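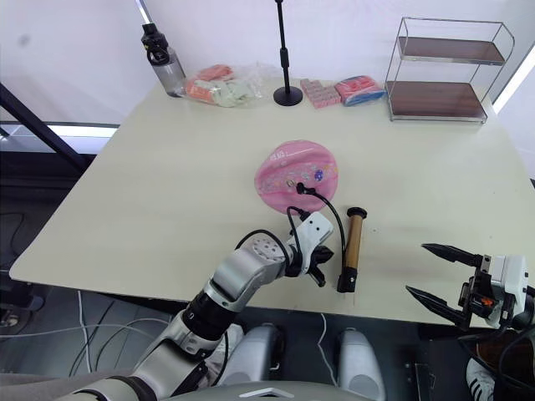

The table where everything lands

5 minute read

Every home I've ever lived in has had one. In my parents' house it was the shelf over the radiator, in my first flat it was the top of the fridge (a terrible idea, everything slid off the back), and now it's a cream table pushed up against a plain white wall. I bought it second-hand in Cambridge for £50, carried it up two flights of stairs with a lot of swearing, and told everyone I was going to write letters at it. I have written no letters at it.

What it does instead is hold things. Small things, mostly, the sort that don't belong to a room. My grey water bottle lives at the back by the wall, the one with the carrying loop on its black cap, and next to it there's nearly always a clear plastic bag with pink and pale green bits in it that I fully intend to sort through. Then there's the tall black stand with the heavy round foot, which I've given up trying to move because wherever else I put it I stub a toe.

I used to be quite fierce about this. In January I went through a phase of clearing the whole top every night before bed, and it lasted nine days. The trouble was that I only ever moved the pile. Bottle to kitchen, bag to bedroom chair, and by teatime the next day they'd all walked back again! So I stopped clearing and started arranging, and I've been much happier.

My one rule is the back row. Anything tall, or anything that's just waiting, goes along the far edge against the wall. Anything I'm using gets the middle. It sounds like nothing but it means I can find what I want without my glasses on, and when I wipe the table down I only have to lift a couple of things.

The middle belongs to whatever's plugged in. At the moment that's a flat, round pink thing, all marbled, with tiny coloured dots and shapes scattered over it, and a thin black lead that goes into a little port near the centre. I'm very fond of it. I like an object that has no interest in matching the furniture, and on a pale table it looks like a slice of some very good cake. Its usual neighbour is a shiny bronzy-gold cylinder with a black cap and a black base, which is far more grown-up and I think slightly ashamed to be seen with it.

Leads are the real problem on a table like this. I've tried clips, I've tried those sticky loops, I've tried a lidded cable box from Ultness that was lovely until I wanted to unplug something. These days I let a lead curl about on the tabletop as long as it stays away from the front edge, where my sleeve can catch it. When I've finished with one I wind it round my fingers, tuck the end through and drop it in the drawer by the door. Old leads that fit nothing I own go to the recycling point. I took a whole carrier bag of them last month and have missed precisely one.

A word about colour, as people do ask. I thought a cream top would be a nightmare and it's been the opposite. Marks show up straight away, so they get wiped straight away, with a damp cloth and a drop of washing-up liquid. My old dark desk hid everything until the sun came round and then I'd be mortified. Small things show up on it too. I used to lose earring backs for weeks at a time.

I did look at trays. I looked at a lot of trays, including a very handsome one in the Zurkolow shop that I visited 2 weekends running and stroked like a cat. But a tray is only a smaller table, and I'd want to put the bag on it.

The bag, by the way, is next on my list. I might do it on Sunday.

Related
A kind word for the kitchen drawer
Water bottles: how many is too many?
Painting a wall white (again)

Contact us | © Somogyi Magazines | Back to top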